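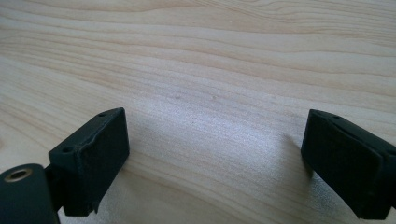
The charter of Curnport gives the mayor's absence 41 words. It says that when the mayor is "absent from the city or otherwise unable to perform the duties of the office," the president of the council acts in the mayor's place until the mayor returns. It doesn't say who decides that the mayor is unable, what evidence that person needs, or whether a mayor in a hospital bed four blocks from City Hall is absent.

For most of the charter's life the gap did no harm. Mayors took vacations and signed a travel notice. One had a knee replaced and scheduled it over a council recess. Then, in November, Mayor Slavica Golob was admitted to Cloda Medical Center with pneumonia, and the city spent nine days finding out which of its functions depend on one person's signature.

The answer was fewer than the council had feared and more than the mayor's office had planned for. Payroll ran. Police and fire command have their own lines of succession and never needed the mayor. Routine purchases went through the finance director. Three things stopped: the signing of ordinances, the appointment of an acting port director to replace one who had already left, and the renewal of a local emergency declaration covering a damaged seawall. The declaration was due to lapse at midnight on the sixth day of the mayor's stay.

**The first statement**

The mayor's office issued its first statement at 7:40 in the morning, some hours after the admission. It was two sentences long. It said the mayor was "receiving care for a respiratory illness" and "remains in charge of the city's business." It didn't name the hospital, the diagnosis or the treating physician.

A second statement that afternoon, from a hospital spokesperson, named the diagnosis and described the mayor's condition as fair. The two statements didn't contradict each other, but they were written for different purposes and read that way. "Fair" is a term hospitals use for a patient whose vital signs are stable and who may be uncomfortable. It says nothing about whether the patient can read a contract. "In charge" is a claim about legal authority and says nothing about lungs.

By evening, local radio had put the two together and reported that the mayor was working normally from her room. Neither statement had said so. The mayor's office left the report alone.

Ermira Stojanović was the city clerk that week and still is. Under the charter the clerk attests the mayor's signature on every ordinance, and she had two ordinances on her desk when the first statement went out. Her view of her own role was narrow.

"I attest that the person signed," she said in an interview at her office. "I don't attest that the person was well. If a document comes back to me with the signature on it and I saw it signed, or my deputy did, then it is signed. The charter gives me no other question to ask."

She sent no one to the hospital. On the second day she wrote a memo to the council president and the city attorney asking for instructions on how documents were to be carried to the mayor, who could witness the signing, and what she should do if the mayor declined to sign or couldn't be woken. The memo asked for a reply by noon. It got one three days later.

**What incapacity means**

Written rules on the incapacity of an elected executive usually answer four questions: who may start the process, who makes the finding, how long it holds, and how the officeholder gets the job back. The Twenty-fifth Amendment to the U.S. Constitution answers all four for the president. It lets a president hand over power by written declaration and take it back the same way, and it provides a second path in which the vice president and a majority of the Cabinet act without the president's agreement.

State constitutions vary a good deal. City charters vary more, and many were written when the office was part-time. A charter that calls for a council president to act during "absence" often assumed physical distance, at a time when a mayor on a train couldn't be reached. A mayor with a phone is rarely out of reach now, and the older test has stopped sorting cases in any useful way.

The second common weakness is that a charter will name a successor without naming a trigger. Curnport's did this. The council president could act once the mayor was unable, but no officer had the duty to say that she was. The council president took the position that she shouldn't make the finding herself, as she would be the one to gain by it. The city attorney took the position that he couldn't make it, as he served at the mayor's pleasure. Both positions were reasonable, and together they left the finding with no one.

The hospital could not fill the gap. Federal privacy rules limit what a hospital may release without the patient's permission, and an elected patient has the same protection as any other. The mayor had authorized the release of her diagnosis and a one-word condition. Her doctors weren't asked for an opinion on her fitness for office and wouldn't have been free to publish one.

**Days four through six**

On the fourth day the mayor was moved to a unit with closer monitoring and given oxygen at a higher flow. The hospital's term changed from "fair" to "serious." The mayor's office statement kept the phrase "remains in charge."

On the fifth day the city attorney replied to the clerk. His letter advised that the mayor could sign from the hospital, that any two city employees could witness, and that a written handover from the mayor to the council president would be valid "for such period as it states." The last point was the one that mattered. The charter neither allowed nor barred a voluntary handover, and he read its silence as permission.

The mayor signed a handover of one paragraph on the morning of the sixth day. It named the council president, took effect at noon, and ended "upon delivery of my written notice to the clerk." The council president renewed the seawall declaration at 2:15 that afternoon. She didn't sign the two ordinances and didn't appoint a port director. She said later that both could wait and that she saw her job as keeping deadlines from passing.

Mayor Golob left the hospital on the ninth day. Her notice to the clerk was dated the day after.

"I should have signed it on the first morning," Golob said. "I was thinking about how it would look. I'd have been better off thinking about the calendar. There was a list of things with dates on them, and I knew what was on it."

She disputes the suggestion that her staff misled the public. "In charge" was accurate as a legal matter, she said, because no one else had been given the authority. She agrees that readers took it to mean something about her strength.

**The draft ordinance**

The council's answer is Draft Ordinance 992, now in its second reading. It leaves the charter alone, since amending it would take a citywide vote, and works by setting procedures under the existing 41 words.

The draft requires the mayor to file a standing handover letter with the clerk at the start of each term. The letter takes effect if the mayor is admitted to a hospital overnight, goes under general anesthesia, or can't be reached by the city attorney for 12 hours. It ends when the mayor files a notice of return. A mayor who is admitted but able to work may suspend the letter by signing a one-line form in front of a witness, and must do so again every 48 hours.

For a mayor who can't sign and has filed no letter, the draft creates a panel: the clerk, the senior judge of the municipal court, and the county health officer. The panel may find the mayor unable by a unanimous vote. Each finding lasts ten days and can be renewed. No member of the council sits on it.

The draft also covers public statements. While a mayor is in the hospital, the city must publish a daily notice that states who holds the powers of the office, when that began, and which dated actions fall due in the next seven days. Medical details are left to the mayor. The section was modeled on a rule in nearby Grunis County, where the notice is a single page posted by 9 a.m.

Objections have come from several directions. The Matić Group, a law firm that represents tenants at the port, filed a letter arguing that an ordinance can't define "unable" when the charter left it undefined, and that any contract signed by an acting mayor under the panel process would be open to challenge. The firm suggests that the acting mayor be barred from signing leases longer than one year. The municipal judge has asked whether serving on the panel would force her to step aside if its finding ended up in court. She would likely have to, and the city has only one other judge.

Stojanović has asked for a single change. The draft says the clerk shall "verify" the mayor's suspension form. She wants the word "receive." The drafting staff has marked the line for discussion and moved it to the third reading, along with the lease limit and the question of what happens if the council president is in the hospital too.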